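Carnon Street Tenants' Association
Minutes of the general meeting, 19 February 2026

Chair: Beatriz Cunha
Minutes: Madhu Bajpai (again)

1. Previous minutes

Approved, after the word "shouting" was changed to "discussion" in two places. The resident of 6 asked that it be recorded that she was the one discussing.

2. Laundry room

The second dryer is still out. Coelho, who service it, have sent an invoice for $919 and a part that fits the first dryer. Beatriz will return the part and hold the invoice until someone at Coelho answers the phone.

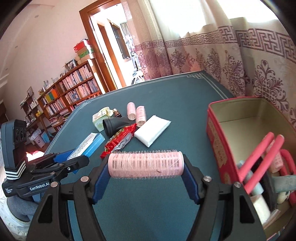
The sign-up sheet was raised. Several people write "evening" as though it were a time. From now on slots must have an hour next to them, and any load left in a machine past its slot may be moved to the table by the next person - folded, if the next person is feeling generous.

3. Heating

The landlord's agent, Skorneo, says the hall radiators are set to 58 degrees "for comfort." Whose comfort was not stated. Madhu to write again, this time with a copy to the city.

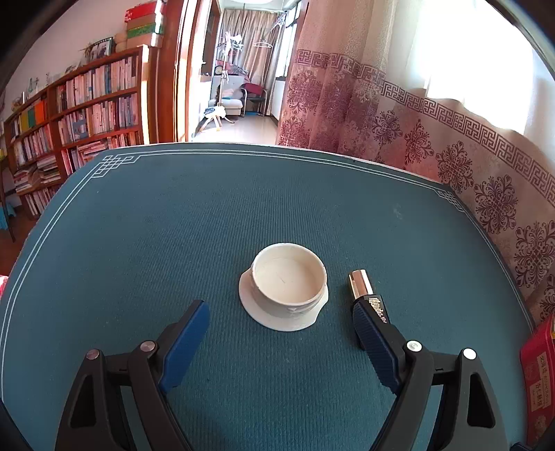

A motion to bring a space heater into the front hall was withdrawn when the resident of 7 asked who would be paying for the electricity.

4. Front door buzzer

The new Vekiline panel rings the wrong apartment for everyone on the third floor. The third floor reports that they have met a lot of each other's relatives. Two residents would like to keep it as it is. The rest would like their packages.

Agreed: Beatriz to ask for the panel to be rewired before August, which is when the warranty runs out.
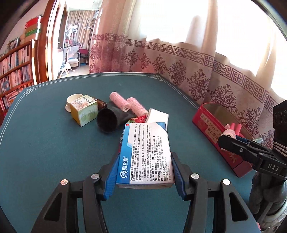 5. Any other business

Bikes on the stairs. Same bikes, same stairs. A note will go up.

The hedge was brought up at 9:40 and put off to the next meeting by general groaning.

Actions
Beatriz: Coelho, buzzer panel
Madhu: Skorneo letter, note about bikes
Resident of 6: find the key to the meter closet, which she says she never had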